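Home & Habits | Opinion

In praise of the thing that stays put

I have lived in 11 different homes, if you count the room above the chip shop, and in every one of them I have tried to own furniture that could be moved. Folding tables, stacking stools, a bookcase on castors called the Bolero which rolled a little to the left whenever a lorry went past. I was very proud of all this. I thought it made me light on my feet.

Well, I've changed my mind, and I'd like to put in a word for fixing things down. A shelf that is screwed to the wall asks you to decide something. You have to stand there with a pencil behind your ear and say yes, the cookbooks will live here, at this height, and I shall be reaching for them in this spot when I'm old. It's a small promise, but I do think we make too few of them (I certainly did).

My grandmother's kitchen in Luik had hooks that had been in the same place for 36 years. You could have found the colander in the dark, and during power cuts we often did. In my own flat I once spent most of an evening looking for the tin opener, which had gone off on a trolley with the onions.

I know the case against. Rents go up, landlords fuss about holes, and plenty of people can't be sure where they'll be by January. I've been one of them, and I wouldn't scold anyone for keeping their boxes handy. But I do wonder whether some of us carry on living like that for years after we've stopped needing to. 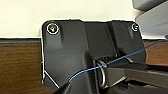
It took me about 8 months in this house before I bought a proper drill, and then another few weeks before I dared to use it. The first hole was too big and the second was too high, and I filled them both and had a cup of tea and tried again. Since then I have put up a coat rail, a spice rack and a small lamp by the bed – and each time I've felt a bit more as though I live here.

The Bolero has gone to my nephew, who has very level floors. I kept one folding stool for visitors.

© Lillum Home Journal | Contact us | Back to top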